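Desk talk - speaker notes

Slot is 20 past the hour, after Dušan Todorova on the archive room. Water on the lectern. Clicker is in the Prumulero bag.

Opening
Ask for hands: who shares a desk at work? Who knows which tray on it is theirs? Leave the hands up a moment before going on.

Where this comes from
Nermina Nedeljković and I looked after the shared desks at Irier for a year. 60 desks when we started. People moved between them every week and left things behind. We did not throw anything out without asking. Say this early, it always comes up.

What a shared desk collects
Paper first. Then cables. Then stationery that came from some other desk. Then personal things - mugs, toys, a charger for a phone the person no longer has. Pause here, people like to add their own.

The open box
One cardboard box per desk, flaps up, left out for the day. Anything without a place goes in. At the end of the day someone goes through it with the people who use the desk. We bought 200 boxes from Sindico and used 100. The rest are still in the stairwell at Irier if anyone wants them.

Keep it to 3 rules:
Paper goes in a tray or a sorter slot, never flat on the desktop.
Cables get coiled before anyone goes home.
Personal things stay if the owner says so. No arguing about toys.

The third one took the longest to agree on. Nermina wanted a shelf for them. I was for leaving them on the desk. Tell the Živković story only if there is time (the drawer, the missing key, the second drawer).

Trays
Letter trays fill up because they are easy to reach. Move one to the far side of the desk and see what happens to it in a month. Mention that we tried labels and dropped them in October. Names changed too often.

Pictures - leave both up while taking questions
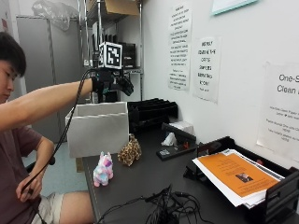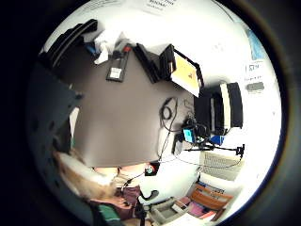
First picture: the box open on the desk, two plush toys in front of it. Second picture: a coiled cable, and papers stacked in a tray.

Questions
Likely ones: who pays for the boxes, what about locked drawers, does it work with hot desks. For drawers, pass to Nermina if she is in the room.
Handout is by the door, one page, printed both sides.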